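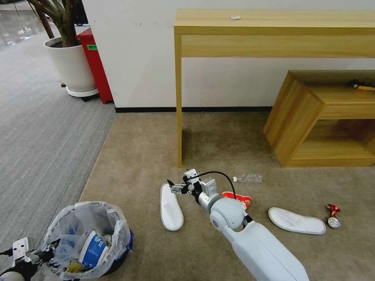
O cesto de papéis é um recipiente pequeno, aberto em cima e em geral sem tampa, destinado a recolher os resíduos secos de um quarto, de uma sala ou de um escritório. Também recebe os nomes de lixeira, papeleira (sobretudo em Portugal, embora a palavra designe igualmente o recipiente de rua) e cesto de lixo. Distingue-se do balde de cozinha pelo tamanho e pelo tipo de conteúdo, que raramente inclui restos de comida. O modelo redondo, forrado com um saco plástico translúcido cuja borda se dobra sobre o aro, é dos mais comuns nas casas atuais, e o que se acumula nele ou à sua volta costuma ser embalagem: um copo de papel azul e branco dentro do saco, uma garrafa de água amassada no chão, ao lado de um par de chinelos brancos. O papel que deu nome ao objeto é hoje apenas uma parte do conteúdo.

Designação

A expressão «cesto de papéis» vem dos recipientes de vime colocados junto às escrivaninhas, onde se deitavam rascunhos, envelopes e aparas. O nome manteve-se quando o vime deu lugar à chapa metálica e, mais tarde, ao plástico. No Brasil predomina «lixeira», termo que abrange peças de qualquer tamanho, com ou sem tampa. Em Portugal, «caixote do lixo» é usado tanto para o recipiente doméstico como para o contentor maior, e «cesto» fica reservado às peças leves de interior.

Forma e materiais

O corpo é cilíndrico ou ligeiramente cônico, mais largo na boca do que na base. A conicidade permite empilhar os cestos no transporte e facilita a retirada do saco cheio. Existem também versões retangulares, feitas para encostar à parede ou caber debaixo de uma mesa.

Os materiais mais usados são o plástico moldado, a chapa pintada, a rede metálica e as fibras vegetais. As cores escuras, como o azul-marinho e o preto, disfarçam melhor as marcas de uso. Os cestos de rede e de vime deixam passar pó e migalhas, razão pela qual são quase sempre usados com forro.

Alguns modelos trazem um aro solto que prende o saco por cima e esconde a dobra. O fabricante Pornero vendeu durante anos um cesto desse tipo, em plástico, com aro da mesma cor do corpo; a concorrente Trendow preferiu um corte na borda, por onde se passa a sobra do saco.

O saco

O forro plástico generalizou-se com a embalagem descartável. Antes disso, o cesto era despejado diretamente num recipiente maior e limpo com um pano. O saco evita a lavagem frequente, mas precisa de ter largura suficiente para ser virado por fora. Quando é curto, escorrega para dentro com o peso; quando é largo demais, forma pregas que reduzem o espaço útil.

A dobra sobre o aro deve ficar por igual em toda a volta. Uma prática corrente é guardar sacos novos no fundo do cesto, por baixo do que está em uso — ao retirar o cheio, o seguinte já se encontra à mão.

Conteúdo habitual

Num quarto ou numa sala, o cesto recebe papéis, lenços, invólucros de doces e salgados, etiquetas, copos descartáveis e tampas. As peças rígidas e curvas, como bandejas e tampas de plástico, ocupam muito volume em relação ao peso e fazem o cesto parecer cheio antes do tempo. Convém achatá-las ou colocá-las de lado, contra a parede do saco.

Garrafas plásticas, latas e tampas metálicas podem seguir para a recolha seletiva, conforme as regras locais. Pilhas, lâmpadas e cabos elétricos não devem ir para o cesto comum. Objetos cortantes precisam de ser embrulhados, já que o saco fino se rompe com facilidade. 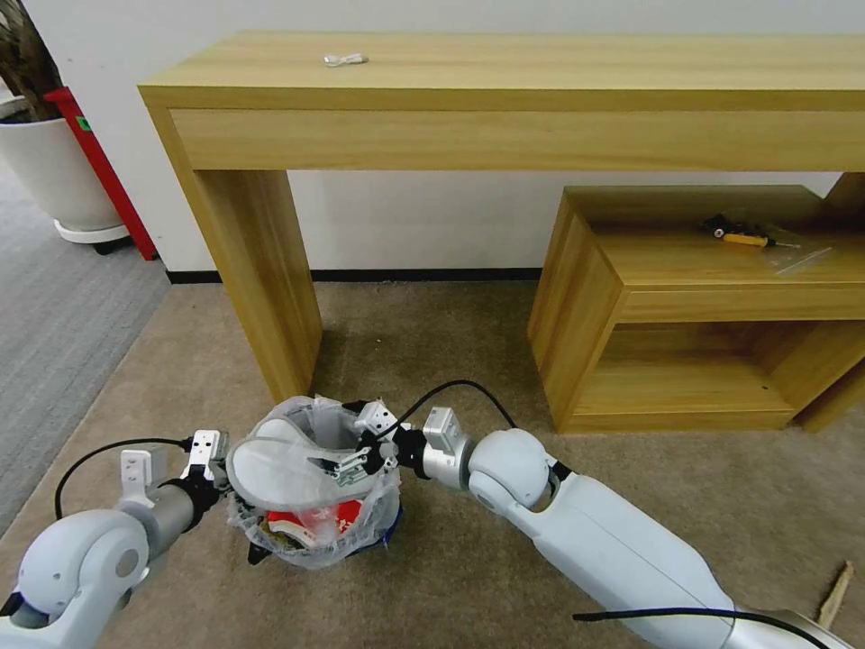
Colocação no espaço

O cesto fica normalmente perto do lugar onde o lixo se produz: ao lado da escrivaninha, junto da cama ou próximo de uma mesa de apoio. Sobre alcatifa, prefere-se uma base lisa e larga, que não tombe quando alguém lhe toca com o pé. Um recipiente longe demais é pouco usado, e as embalagens vão ficando no chão ou sobre os móveis.

Tarek El Idrissi, no manual de arrumação Cokcombe, recomenda um cesto por divisão e aconselha que o chão seja recolhido antes de se tratar das superfícies. Segundo o autor, a ordem é esta: primeiro o lixo evidente, depois o calçado e a roupa, e só então os objetos que têm lugar próprio, como ferramentas e cabos.

Esvaziamento e limpeza

O saco deve ser retirado antes de o conteúdo ultrapassar a borda. Puxa-se a dobra para cima, junta-se a boca do saco e dá-se um nó, sem comprimir o lixo com as mãos. Se houver copos ou garrafas com restos de líquido, esvaziam-se primeiro no lava-louça.

O cesto de plástico lava-se com água e detergente neutro e seca-se de boca para baixo. O de metal pede um pano úmido e secagem imediata, para não enferrujar na junta da base. O de vime limpa-se a seco, com escova — a umidade escurece as fibras e, com o tempo, deforma a trama.

Ver também

Balde de cozinha
Recolha seletiva
Saco de lixo
Arrumação doméstica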